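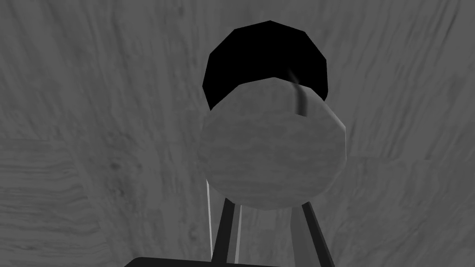

Filed under: Home & Workshop / Finishes

1/ Notes on moisture and solid wood tabletops. I rebuilt my test log over the winter and a few of the numbers changed my mind about finishes.

2/ Wood moves across the grain. Along the grain the change is small enough to ignore in furniture. Most cracked tops I get asked about were screwed down tight at both edges.

3/ Relative humidity is the number to watch. Temperature matters mainly through its effect on humidity. Heat a closed room in February without adding water to the air and the humidity drops. The boards follow a few weeks later.

4/ My log has 1,469 readings from 11 sample boards, all flatsawn, all cut from one plank. Pin meter, same depth, same two spots per board. One plank is a narrow base, so treat this as one person's bench data.

5/ Finish slows the exchange of moisture. It does not stop it. A film finish on all six faces slowed it the most. Oil alone tracked the bare board closely, with a short lag.

6/ Finishing the top face and leaving the underside bare gave the worst cupping in the set. Both faces need the same number of coats. The underside does not have to look good.

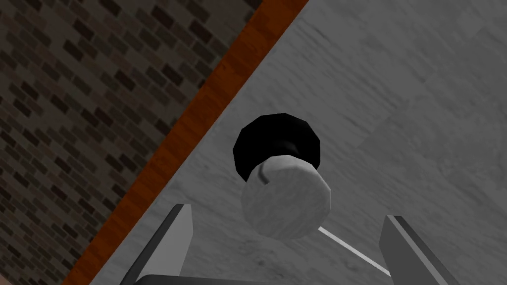
7/ End grain takes up water much faster than face grain. Seal it first, let it dry, then seal it again. I use a thinned coat followed by a full one.

8/ Kavitha Kotian asked whether wax over oil helps. In my boards it slowed the first day or two after a humidity change. After that I could not separate the waxed boards from the plain oiled ones.

9/ Meters. I ran a Herneo and a Pilden side by side. They disagreed by a fixed offset on dry boards and by a varying one on damp boards. Pick one meter and stay with it. The trend is more useful than the absolute value.

10/ Set the species correction before you start. I forgot on the first batch and had to throw out roughly 100 readings. They are not in the total in 4/.

11/ Fasteners: slotted holes, figure-eight clips or wooden buttons all work. Leave the gap on the side the board will grow toward. A top fitted in a dry month needs room to expand. One fitted in a humid month needs room to shrink.

12/ Correction to an older post: I said breadboard ends keep a top from moving. They keep it flat. It still moves, and the pin holes in the outer tenons have to be slotted. Thanks to Bhavana Fernandes for catching it.

13/ Next batch is quartersawn, same setup, same meter. I will post the readings when the boards have been through a full heating season.

Last updated: April 2, 2021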